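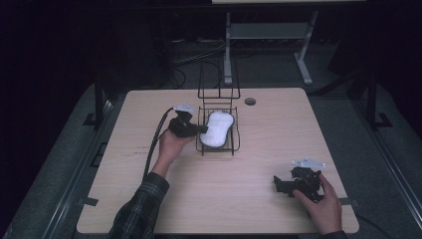 Both grippers on the bench top, wire rack in the middle.

August, shed, started 4:40 pm

Picked up where we left it. Both hand units now have the new fingers on and the white top plates bolted down. Radomir did the right one before I got here and I did the left. He used the short screws from the Krūmiņa tin and I used the ones that came in the Eltel bag, so the heads don't match. Same thread. Leaving it.

Aim for tonight was to sort out the open stop and the closing force, then try something soft. Hard things were fine last time. The soft ones kept rolling out of the tips.

Open stop first. I set the travel to 95 in the config and both units went to it, but the left one buzzed when it got there. Backed it off to 90 and it went quiet. Put the right one at 90 as well so we don't have to remember two numbers. We lose a bit of opening and I don't think we'll miss it. Wrote 90 on the lid of the controller box in paint marker.
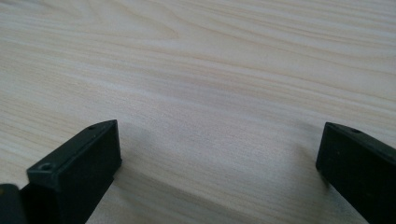 Finger camera, jaws open over bare table.

The camera view is better than it was with the old bracket. Both tips show at the same height now and the picture isn't tilted. I still had to loosen the camera mount once and turn it a hair. Note for whoever takes it off next: there is a washer under the back screw only. Leave it there or the view leans to the left again.

Focus is a compromise. If I set it sharp on the tips, the far end of the table goes soft. Sumthorpe notes say to focus on the tips and forget the rest, but when you're coming in on a rack you want to see the wires early. I split the difference and put a dab of nail polish on the ring so it can't creep.

Light was even enough with the overhead one on. The shadows from the fingers still sit right where you'd like to see the table, and I don't have a fix for that. Radomir wants to try a strip light at the back of the bench. I said fine as long as it isn't on the same supply as the controller.

5:25 pm. Re-ran the zero on both with the jaws wide. Procedure, so it's written down somewhere:

Power on with the jaws wide.
Wait for the second beep.
Squeeze all the way shut and hold.
Let go slowly. The number should come back to 90.
If it comes back low, the cable is pulling on the wrist. Re-route it and go again.
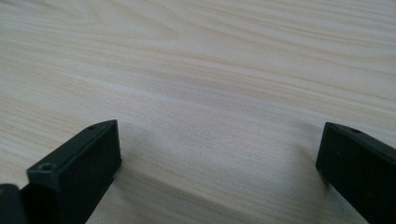
The left unit needed the cable moved twice. It's a thick cable and it fights you when you turn your palm up. I've run it down the inside of the forearm with slack at the elbow, which is all right for a while but gets annoying after half an hour. A thinner one is on the list. Gorden had some in the catalogue but only in a colour Radomir doesn't like, and I've told him what I think of that.

Repeat test on the stop: 200 open and close cycles on the left unit, counting on the script and not by eye. Ran it while I had tea. It missed 2, both near the start. The log shows the travel coming up short on each of them and then nothing odd for the rest. Might be the grease settling. I'll run the same again cold next time before I change anything.

Closing force next. Dropped the current limit one step, then another, until I could pull a strip of card out of the jaws by hand without tearing it. That felt low, but the flat faces of the new pads have a lot more contact than the old rounded ones, so I wanted to see it on fabric.

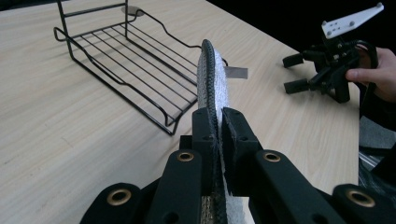

Current limit stays where it is. I tried it one step down from there and could tug the fabric free with two fingers, so that's too weak. One step up and the motor got warm faster than I'd like.

Handing over between the two units is harder than it looks on paper. The grip itself is all right. The trouble is that your second hand comes in and the plate gets in your line of sight, so you end up leaning. Radomir thinks the plate could go back toward the wrist. That means a new hole pattern, and I don't want to redo the plates until we've had a proper go with these.

Fingers came off and back on once tonight to check the pins. No play that I could feel. The larger screw is the one to do up first, then the pin near the tip.

To do:
Cold run of the same test, left unit, then the right.
Thinner cable, any colour.
Strip light, separate supply.
Find out what the second screw size in the Krūmiņa tin is and label it.
Radomir to measure how far back the plate could move before it fouls the grip.

Packed up at 7:10 pm. Controller is on the top shelf and the hand units are in the blue tub with the lid off.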